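Moving a microwave off the counter, is a shelf a bad idea?

Posted in Kitchens & Small Spaces

Hi all, first time posting, long time reading. We moved into a one-bedroom in May and the kitchen is tiny. I mean really tiny, you can open the fridge or the oven but please don't try both. The counter is 66 inches long if you count the bit behind the faucet that you can't use for anything, and the microwave is hogging the best part of it, right where I'd like to chop vegetables.

So my husband wants to put up a wall shelf and stick the microwave on that. He found one from Plandwood that he likes the look of and it says it holds 100 pounds, which sounds like plenty to me, but then I read a review where somebody's shelf came down with everything on it and now I'm lying awake at night thinking about it.

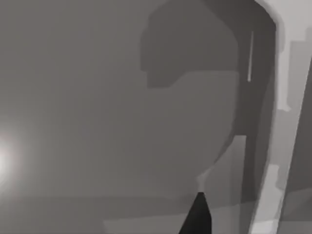
The walls are drywall and I think the studs are the normal distance apart, but the building is old and one of our neighbors said she drilled three holes in hers before she hit any wood at all. We rent, but the landlord is okay with holes as long as we patch them when we leave (got that in an email, yay!).

What I want to know is, would you trust a shelf for this? And how high should it go? I'm 5'2 and he's a lot taller, so of course he wants it up at his eye level and I can just see myself pouring soup down my front. The other option is a rolling cart, but then it has to live by the door and I'd be walking around it all day long. Any thoughts welcome, even if it's just "leave it where it is and chop on the table."

Thanks in advance!

Sorted by: most helpful

We did this two apartments ago and it was fine, so don't panic. But I'd slow your husband down a little bit before he gets the drill out.

First thing, forget the number on the shelf box. That's what the shelf can hold if it's screwed into something solid, and it tells you nothing about your wall. You want the brackets going into studs, both of them, with proper long screws. Drywall anchors are great for a picture or a towel bar and I wouldn't hang a microwave on them, whatever the package says. A cheap stud finder helps, but in an old building I'd also poke a thin finish nail in to make sure, somewhere the bracket will cover the hole. Your neighbor with her holes was probably chasing an old patch or a pipe strap or who knows what.

Second, measure the depth of the microwave with the plug and the cord sticking out the back. I forgot that and ours hung over the front by a good couple of inches, which drove me crazy until I bought a deeper board.

Also leave it some room to breathe. The manual will say how much space it wants at the back, sides and top. Ours was a Flidel and it was pretty fussy about the top, so I couldn't keep my cereal boxes up there anymore, boo.

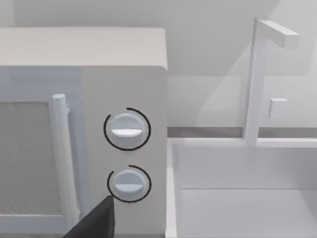 Celeste Calado
Regular member

For height, please go with the shorter person! Stand in front of the wall and hold a full mug with your elbows bent, like you're taking it out of the oven. The floor of the microwave should be right there or lower. My sister put hers up high over the stove and she's had hot noodles on her wrist more than once. Your husband can bend his knees, it's good for him.

Oh, and check which way the door swings and where your outlet is before you mark anything. No extension cords, plug it straight into the wall. If the outlet's in the wrong spot, that could settle the whole question for you.

Ivone Rangel
New here

I'd get the cart. I had a Mondora one with locking wheels and a shelf underneath for the pots, and when I moved it came with me and I had 2 fewer holes to patch lol. Just make sure the wheels lock, mine had a mind of its own until I figured that out.

daher_fan
Member

Same boat, same size kitchen. I put mine on top of a low bookcase in the dining nook and honestly I don't miss it in the kitchen. You do walk a few extra steps with your coffee. Put something under it so the wood doesn't get scratched up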